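Hand-held gripper collection: station check before a recording block
Print this page | E-mail this page

Station: Remer bench
Checked by: Albertina Morais
Date: October 15, 2018
Method under test: Vutholm pad comparison, fabric-faced fingers against bare fingers

Mark each line OK, Fix or N/A. Comments go under the line they belong to.

1. Gripper body and fingers

Finger mounts tight, no play by hand -- OK
Fingers open and close over full travel -- OK
Pad covering secure at all edges -- Fix
Comment: Edges are fraying on both pads. Still usable for this block. Trim the long fibres before recording and note the pad set in the log. We saw in January that stray fibres get picked up by the tracker as a moving edge.
Trigger returns without sticking -- OK

2. Logging

Lepik logger running before the first grasp -- OK
Clock offset below 8 ms -- OK
Disk space for 3000 grasps -- OK
Comment: The last block stopped at grasp 37 with no warning on screen. The fault was a full log folder. Check the folder as well as the disk.
Trial sheet matches object order -- Fix
Comment: Sheet had last block's order. Reprinted.

3. Electrical

Supplies switched on and reading normally -- OK
Plugs fully home in the power strip -- OK
Cables clear of the operator's feet -- Fix
Comment: See bench note.
Emergency contact list by the door -- OK

4. Bench and object

Sheet flat and fixed at the corners -- OK
Object on its stand, logo side to the operator -- OK
Operator can reach the object without leaning -- OK

Bench note

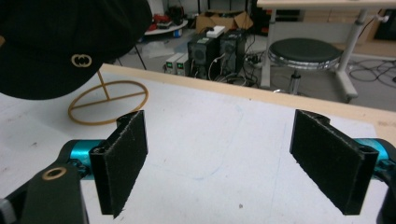
The pad comparison depends on the approach being the same for every grasp, so the start pose matters more than the speed. Bring the fingers in open with the pads facing each other and hold for a count of two. Soft objects are the hard case for the Etier scoring, and the black cap on its thin gold-coloured stand is a good test of it. Score a grasp as failed if the stand moves with the cap. The white surface has grey smudges and a few pale blue streaks; wipe it down before the bare-finger runs. The black cables on the floor behind the table need tying back, and the plastic bag should go in the bin.

5. Sign-off

Open items: pad edges, trial sheet (done), floor cables.
Block of 31 grasps may start once the cables are tied back. Pads to be looked at again after the block -- A.M.

Print this page | E-mail this page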